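Section 4: Setting up series recordings and the spoiler shield

This section covers recording a TV series with the Hunulon recorder and hiding episode details you have not seen yet. Complete the first-time setup in Section 2 before you start. You will need the recorder, the remote and a working connection to the Wogan program guide.

4.1 Recording a full season

1. Press GUIDE on the remote.
2. Scroll to any episode of the show, or press the search key and type the title.
3. Press OK to open the show page.
4. Select Record, then Season.
5. Choose New Episodes Only or All Episodes. All Episodes includes reruns and uses much more disk space.
6. Press OK again. A red dot appears next to the title in the guide.

Note: If a show has not been given an air date, the show page says Announced. You can still select Season. The recorder holds the request and starts when the first episode is listed.

Note: Some networks list a season premiere as a special. If the premiere has no red dot, open it and select Record, then This Episode.

4.2 Start and end times

Live events and finales often run long. The recorder adds 2 minutes to the end of every recording. To change this for one show:

1. Open the show page and select Options.
2. Select End Late.
3. Use the arrow keys to pick a time. The longest setting is 30 minutes.
4. Select Save.

Caution: A long End Late setting can overlap with the next recording. The recorder has two tuners. If three recordings overlap, the one lowest on your priority list is dropped. Check the list under Menu, Recordings, Priority.
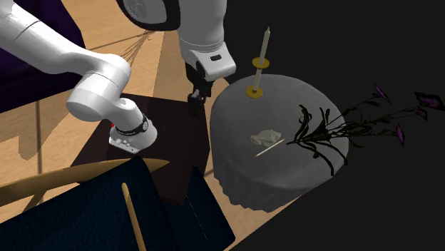 4.3 Turning on the spoiler shield

The spoiler shield hides episode titles, summaries, cast lists and preview pictures for episodes you have not watched. It works separately for each viewer profile.

1. Press MENU and select Profiles.
2. Select your profile and press OK.
3. Select Spoiler Shield.
4. Choose Low, Medium or Full.
5. Press BACK to save.

Low hides summaries only. Medium also hides titles and guest cast. Full hides everything except the show name, season and episode number, and skips the "next time" trailer on shows where the guide supplies a marker for it.

Note: Trailer markers come from the network and are sometimes late or missing. When there is no marker, the trailer plays as usual. Press STOP at the end credits if you want to be safe.

Caution: The shield has no effect on live TV. Promos shown in commercial breaks are not hidden.

4.4 Using more than one profile

Each profile keeps its own watched list. In a home with profiles named Nest and Wyn, an episode finished by Nest stays hidden for Wyn until he watches it or marks it as watched.

To mark an episode by hand, highlight it, press the yellow key and select Watched. To mark a whole season, highlight the season heading first. You can undo either one with the same key.

If you watch together, select Menu, Profiles, Watch Together before you press PLAY. The episode is then marked for everyone you tick.

4.5 If something does not work

Red dot missing: The guide may be out of date. Select Menu, System, Update Guide. This takes up to 11 minutes, and you can watch TV while it runs.

Episode recorded twice: The network changed the episode number. Delete one copy. The season request is not affected.

Summaries still showing: Check that the correct profile is active. The name is in the top right corner of the guide.

Recording stops early: Raise the End Late setting for that show as described in 4.2.

For moving recordings to an external drive, go to Section 5.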